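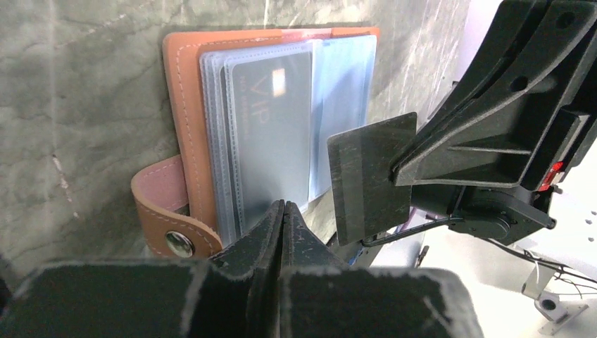

Card holder, tan-brown leather, clear sleeves inside, strap with a snap.

Projects > Small Grants > Sterbridge Leather Room > Progress report, December

Print this page | E-mail this page

Dear Genalyn,

You asked for "a page or so, in normal words," so I'm taking you at your word and leaving the spreadsheet for Jarlath to send separately. It has been a good stretch! Messy, but good.

The big thing first. The card holder is now the main product of the room. When we wrote the application we thought it would be belts (Dezső was very sure about belts), but people kept picking up the card holders at the open evening and playing with the snap, and we sold out of the first lot before the coffee was gone. So we moved the belt money over to card holders in the second month. I did write to you about that at the time, and you said fine as long as I put it in the report — so now it's in the report.

What we changed since the first pattern: the strap is longer and has a bit of curve to it, the corners of the cover are rounder, and we went up one size on the snap. The old snap was a pain. Kálmán reset the press three times and we still had a box of them that popped open if you sat down too quickly. The stitching is also lighter in color than before. Some of the group wanted it to match the leather so you wouldn't see the wobbles, and I was on their side to begin with, but Etelka talked us out of it and she was right, it looks much better when it shows. Everybody's lines got straighter in a hurry, too.

The pink lining was an accident of what the supplier had left. Kovács offered us the end of a roll at a very kind price and we took all of it. I can't promise the next lot will match. If you or anyone in your office wants one with the pink, please say so soon.

Now the numbers you need. The target for the grant period was 400 finished holders. We have 362 finished and checked, and I expect to close the gap next month if the sleeves turn up on time. Sleeves are the slow part. We buy the clear card sleeves in ready-made stacks from Homeler, and their last delivery came with the seams coming apart on a good many of them, so back they went. They were nice about it but it cost us nearly two weeks. Flurker has sent samples and I like how they feel, though the plastic is a little cloudier and a card doesn't read as well through it. For a gray VIP card with faint lettering that matters more than it does for a bank card. I'd like to stay with Homeler unless they let us down again.

Spending so far is $3,109, which covers leather, snaps, thread, sleeves, and the repair to the press. Nothing has gone on rent because the landlord is still letting us have the room for free through the winter (bless him). There's a bit left in the training line that I'd like to use for a second edge-finishing day. The first one was packed and not everyone got a turn at the wheel.

People: eight are coming regularly, up from where we were in the fall, and two of them can now cut, stitch and set a snap without anyone standing over them. Dezső has started showing the newer ones how to skive the fold on the strap. He's stricter than I am! They seem to like it.

What hasn't gone well — the website order form. It loses the initials people type in for stamping, so I've been phoning every customer to ask again. Kálmán says he can fix it over the holidays. Also we still don't have a decent way of storing cut leather flat, and a few covers got a crease in them that won't press out. Those will go to practice pieces.

One question for you. Can the unspent belt hardware money pay for a second snap setter, or does that need a new form? I'd rather ask before I order it. I'm in the room most mornings until noon if it's easier to call.

Warmly, from all of us in the leather room

Contact | © Sterbridge Leather Room | Back to top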